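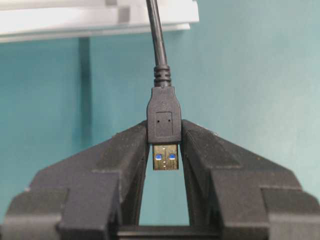 Lourenço Bragança
Instructor, Evening Course in Basic Electronics Repair, Drillstead

Handout 6: The USB Type-A plug

In this session we look at the plug that everybody has at home and very few people have examined. Please read these pages before Tuesday and bring one old cable that you do not need anymore. We will cut it.

Names of the parts

We use the same words all through the course, so please learn them now.

Shell - the metal rectangle that goes into the port. It protects the contacts and is normally connected to the shield of the cable. In the photo it has a brassy, golden tint. The color alone does not tell you the quality of a cable.

Windows - the two small square openings on the face of the shell. The springs inside the port press into them and hold the plug in its place. Through the windows you see the insert.

Insert - the plastic tongue which carries the contacts. Blue is typical of USB 3.0, and the windows of our plug show blue. Black or white is common in USB 2.0. Makers are not obliged to follow the colors, so count the contacts too: four for USB 2.0, nine for USB 3.0.

Housing - the molded black block that you hold with your fingers. Ours has a recessed panel with a fine edge and two tiny dots in it. On many plugs there is a logo in this area.

Strain relief - the ribbed collar where the cable enters the housing. The ridges let the cable bend little by little. When a cable stops working, I look at this place first.

How to handle it

Hold the plug by the sides of the housing and pull straight. Do not pull by the cable, and do not move the plug up and down to free it. If it does not enter, turn it over and try again without force.

Before you test a cable, look into the shell with a good light. Dust can be removed with a dry wooden toothpick. Do not use a needle - it scratches the contacts, and in a connected plug it can make a short circuit.

Work for Tuesday

Draw your own plug from the front and write the five names on it. Then look into the open end of the shell and note the color of the insert and how many contacts you find. If the housing is damaged, keep it like that, we need some bad ones also.

Cutters and the Grukby lamps are in the room. We start at the bench by the window, page 33 of the course book.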